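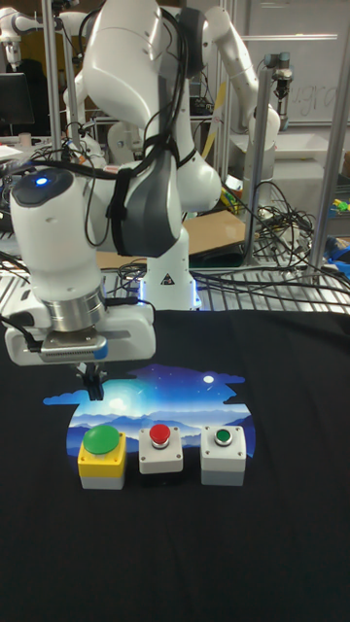
Figure 2. Arm over the printed mat, with the three button boxes in a row.

Recording a button-press demonstration

1. Set the button boxes on the mat, with the large green button on the left. Smooth out any folds under them.
2. In Datden, open a new task and name it. Names can be up to 224 characters long.
3. Select Hand Guide and hold the arm by the wrist block – not by the fingers or the cable.
4. Move the gripper above the first button and select Start.
5. Guide the fingers down until the button clicks, then lift straight up. Pause two seconds before the next button.
6. Select Stop, then Save.

Note: One recording holds up to 2,000 points. Longer tasks must be split.

CAUTION: Keep your free hand off the mat while the arm is in Hand Guide. Check that the black cables on the arm have slack before you move the elbow.

To record by remote control, see Section 2.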